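3.2 Rules for laying out and clearing the workspace

We came to the present rules slowly, and we would like to spend a little time on how they were arrived at, because readers who run a shared cell of their own will probably meet the same small troubles that we did. The first version, drafted by Belmiro Teixeira in March, had only 4 rules and fitted on a card taped to the door. It asked operators to keep hands outside the walls while the arms had power, to put the sorting baskets down before anything else, to leave the socks unpaired, and to write down every stop. All of these are still with us – we have grown rather fond of them – but they said nothing at all about the other things that share the floor with the laundry. Drinkware and bowls are allowed in our cell during sock sorting, and Figure 4 shows how closely the two kinds of object can sit.
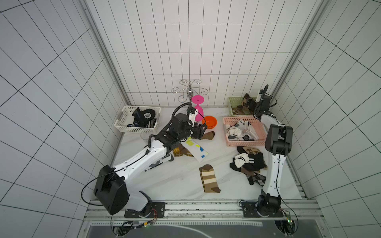
Figure 4. Two-arm cell with three sock baskets, unsorted socks, an orange bowl and drinkware on the floor.

The version we use now, which we call the Clandenano rules after the building where they were first tried, has 6. The fifth says that anything breakable must be named in the session log before the arms are switched on, and that the operator must say out loud which arm is allowed to work near it. The sixth deals with stopping: if a gripper is holding cloth when a stop is called, the operator leaves the cloth where it is, cuts power, and only then reaches in. People do find this hard at first, as it is very natural to want to tug a sock free, and we have tried to be patient and kind about it. Over 379 logged sessions it was the rule most often forgotten by newcomers, and for that reason it is now read aloud at the start of each shift.

A held sock also changes what counts as the size of the gripper. Fabric bunches out past the fingers, so we ask that clearances be judged from the cloth and never from the bare jaw. This matters most beside glass.
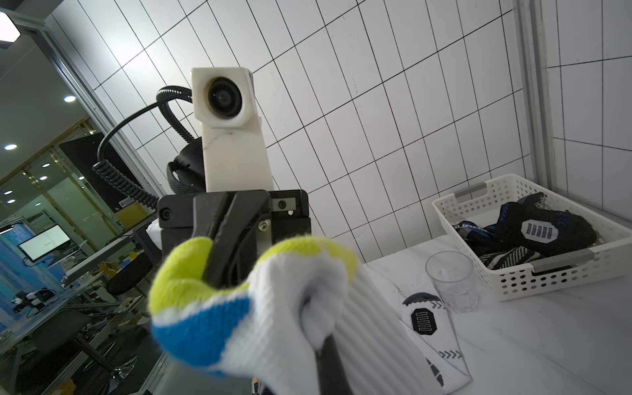 Martim Neves, reading an early draft of this section, objected that judging clearance from the cloth leaves too much to the eye, and that a fixed distance of 100 mm from any glass would be easier to teach and easier to check. We took this seriously and tried it for a month. It was indeed easier to teach, but on a crowded floor it left operators with very few places to put anything down, and they began to bend the rule without noting it. The fixed distance is therefore kept for training shifts only, and in ordinary sessions the operator's judgment stands, provided it is written in the log.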